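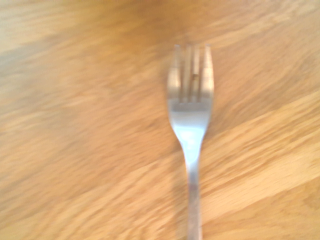 Step 2: Place the fork

Set the fork first and work outward from it. Tines point away from the diner, handle straight toward the table edge.

1. Mark the center of the seat and put the plate there, or a folded napkin if plates come from the kitchen.
2. Lay the fork to the left of the plate, 4 cm from the rim. Hold it by the neck or handle – fingerprints on the tines show under overhead light.
3. Line up the end of the handle with the bottom of the plate.
4. Check the wood between the tines for crumbs. Lift the fork and wipe if needed.

On the 78 cm Lonton table, leave out the salad fork. The 119 cm version has room for both – salad fork on the outside, dinner fork next to the plate.

Step 3: Knife and spoon

Knife to the right of the plate, blade facing in. Spoon to the right of the knife, handles level.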